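Changing the Ropes at Mokgethi: A Talk with Reshma Shabalala

February 19, 2018

I'd been trying to get Reshma Shabalala on the phone since before Christmas, and when she finally called me back she was eating lunch in her truck and asked if I minded the chewing. I did not mind the chewing! She plans hoist work for Bemier, the shaft contractor, and she'd spent most of last year getting ready for the rope change at Mokgethi, and I have wanted to write about a rope change for as long as I've been doing these interviews.

If you've only followed Mokgethi through the quarterly numbers, you know it as the chrome mine outside Kokis that always seems to be about to sink another shaft. The existing one is called Mernel, after the farm that used to sit on top of it. It's old, it has one rock hoist and one people hoist, and everything the mine sells comes up through it.

"People think the mine is the hole," Reshma told me. "The mine is the rope. You can have the best ore body in the country down there and if the rope is off the drum you have a very expensive basement."

The rock hoist is a double drum machine, so there are two ropes and two skips. While one skip goes up full, the other goes down empty. Both ropes were coming up on the end of their life at the same time, and the mine had to decide whether to do them together or months apart. They went for together, in September, over a single planned stop.

I asked whose idea it was to do both.

"Mine," she said, and then, after a bite of something, "and I'll be honest, I changed my mind about it maybe four times. If you do one and then the other, each stop is shorter and the plant can run off its stockpile. But you set up the whole circus twice. You bring the spooler in twice, you do the permits twice, you get everybody's heads into it twice. I hate the second setup. The second setup is when somebody says oh, we know how this goes."
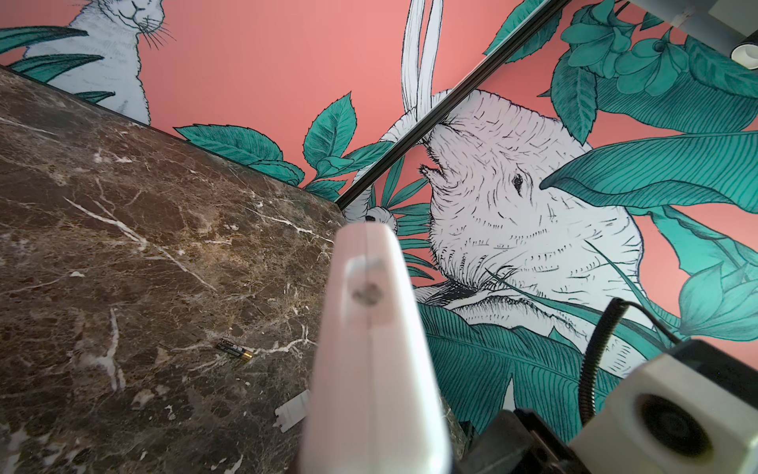 She went on for quite a while about the spooler, and I'm going to spare you most of it, but the gist is that a new rope arrives on a huge wooden reel, and you can't just let the hoist yank it off. The rope has to go onto the drum under tension or the bottom layers stay slack, and then when you hang a loaded skip on it the top layers bite down into the gaps and chew everything up. So there's a machine whose whole job is to hold back. It grips the rope and makes the hoist work for every turn.

"You want it boring," she said. "Slow and boring, one wrap next to the other, with a guy at the drum watching every crossover. My rigging foreman listens to it. He'll put his hand up before I've noticed anything, and we stop, and sure enough there's a wrap riding where it shouldn't."

How deep is Mernel, anyway? I'd seen it given as 1000 meters in just about every company presentation, and when I said so she laughed so loud I had to move the phone.

"It's 999. The loading station is at 999 on the drawings. It's been 999 since before I was born. Somebody in investor relations rounded it up and now it's on the sign at the gate."

Does a meter matter when you're ordering rope?

"A meter, no. You order long. You've got your dead turns that stay on the drum forever, and you've got the distance from the drum up over the sheave, and then you've got all the pieces you're going to cut off over the years." She explained this part well, I thought. Every so often the crew cuts a length from the skip end and sends it to a lab to be pulled apart. The lab says how strong it still is, the rope gets a little shorter, and you make a new end and carry on. A rope that didn't come with spare length would be done early no matter how good its wires were.

I had assumed you just looked at the thing and saw whether it was worn out. You do look at it, she says, every day, and there's also a magnetic test where an instrument is clamped around the rope and the hoist runs the full length through it slowly. It picks up broken wires inside that no eye could find. But she likes the lab samples. She keeps one short offcut from every rope she's changed, and her sister has apparently banned them from the house on account of the grease.

Getting the Stop

The part of the job I knew least about was the arguing. A rope change stops production, and production does not like to stop. Reshma says she walked into the first planning meeting with a schedule nobody at the table wanted, and walked out with pretty much the same schedule.

"I've been on the other side of it," she said. "I started in the plant, so I know what it is to look at the bins going down. I don't argue about the length of the stop. I show them the list. Which thing on the list do you want me to skip? And then we read it together, line by line, and they get tired before I do."

What helped her most was that everyone else wanted in. Once the date was fixed, the electrical people asked for the hoist motor, the shaft crew asked for time on the guides, and the plant brought forward a liner change on its mill. By August, she said, her stop was the most popular stop in the history of Kokis. She ended up having to turn people away! A shaft has only so much room in it, and you can't have a crew working below while somebody is handling rope above them.

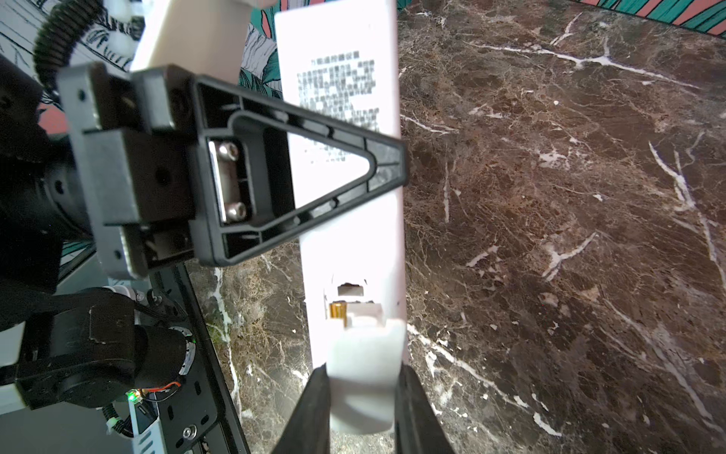
She told me there was one long day when it all nearly slid. The new reels were supposed to come in by road well ahead of time, and one of them came with its covering torn and a patch of the outer layer showing. Rust was the worry, and grit. The supplier's rep drove out, the mine's engineer drove out, and they all stood around in the yard peering at it with flashlights.

"I wanted it rejected, and I'll tell you I was loud. They wanted it cleaned up and inspected. In the end we peeled back the outside turns and what was underneath was beautiful, clean as anything, and I had to go and eat my words in front of the entire yard."

Did she mind?

"No! I got my rope. I'd have minded a lot more being right."

The change itself she described in about ninety seconds, which I found funny given that we'd spent half an hour on the run-up. Park the skips and chair them. Clamp off. Take the old rope back onto an empty reel. Thread the new one up and over the sheave with a pilot line, make off the end on the drum, spool it under tension. Put the new end on the skip. Then do it all over again on the other side, with the crew that's had some sleep.

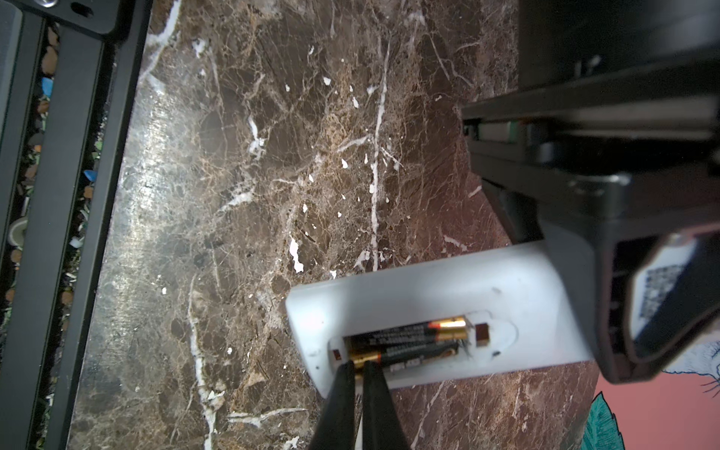 A white remote control with two AA batteries.

After the ropes are on you still can't haul. You run empty for a while, then with part loads, and you let the rope stretch and settle. New rope stretches a lot at first, and it wants to spin too, so the crew has to keep adjusting until both skips arrive where they should. On a double drum hoist you do it with the clutch: let one drum hold still while you wind a little on the other.

"The first full skip, I go up and stand by the tip," she said. "I don't have to. I could look at it on a screen. But I like to hear it go in the bin."

I asked if she could talk about money and she said absolutely not, nice try.

Kokis in the Meantime

We got onto the town toward the end. A stop like this brings in outside crews, and Kokis has one guesthouse, one decent place for dinner, and a gas station that does surprisingly good pies. Reshma grew up a short drive away, and she's touchy (her word) about contractors who bus everyone in and bus everyone out. For September, Bemier took on local people for the yard work and the lookouts, and she'd like to have a few of them back as trainees.

"Rigging's a trade you can carry anywhere. Cranes, ports, whatever. And there are kids here who've been tying down loads on their uncle's truck since they were ten. They've got the hands. They need the paper."

The trouble is that the paper takes a couple of years, and rope changes don't come along often enough to keep a trainee busy at one mine. Her plan is to share them between sites. She's been talking with two other shafts in the district, and one has said yes and the other has said send me an email. She has sent the email.

I also asked about the new shaft, the one that's always coming. She wouldn't be drawn on it, except to say that if they do sink it they should put some thought into where the reel yard goes, and that the one at Mernel is on a slope.

"A slope! With a round thing on it! Who does that?" 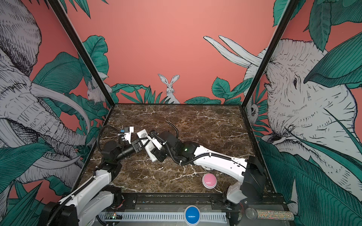
What's Next for Her

She has a couple of weeks' leave saved up and no plan to use it. The people hoist at Mernel is due its own look later in the year, and that's a different kind of job. There's much more paperwork when it's a cage with a shift in it, the margins on the rope are wider, and you have to think about how you'd get everyone out by another route while it's down. She's already got the list started. It's on the back of a delivery note, she read me some of it, and item one is to sort out the parking.

I asked if she'd let me come and watch the next one. She said I'd be bored stiff by the second hour, and that I'd need a medical, and boots with the proper toes, and that I'd have to stand wherever the foreman put me. I've booked the medical.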